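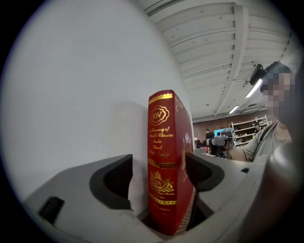 Musty smell in old hardbacks - how do I get rid of it?

Posted by Sihan Jiang in July
Prundbridge Neighbours Help

Hello all. My aunt has moved to a smaller flat and passed on 2 boxes of her old hardbacks, which had been in her garage for longer than she cares to admit. I'm thrilled to have them, as I used to read several of them at her house as a child, but they do smell dreadfully musty and my whole front room is starting to smell the same. I can't see any mould. Is there something gentle I can try before they go on the shelf with my own books? I'd hate to spoil the covers.

marrowfat
Lovely things to be given! Stand them upright with the pages fanned open a little, somewhere dry and airy but out of the sun, and leave them for a few days. Then find a big lidded plastic box, put an open dish of bicarbonate of soda in the bottom and stand the books round it without letting any powder touch them. I left mine for 4 weeks and changed the bicarb halfway through. A couple of cookery books needed a second go, but the rest came up beautifully and my husband stopped complaining. Do brush the top edges first with a soft, dry paintbrush, holding the book tightly shut so the dust doesn't drop down between the pages.

Tilly_B
cat litter. unused obviously

oldharbour
I'd go along with the bicarb, and please don't be tempted by scented sprays or a damp cloth, especially on cloth covers or anything with gilt on it - I rubbed the title clean off a poetry book that way and I'm still cross about it. Keep them apart from your other books until you're happy with them, and leave a small gap between the shelf backs and any outside wall.

Last updated: July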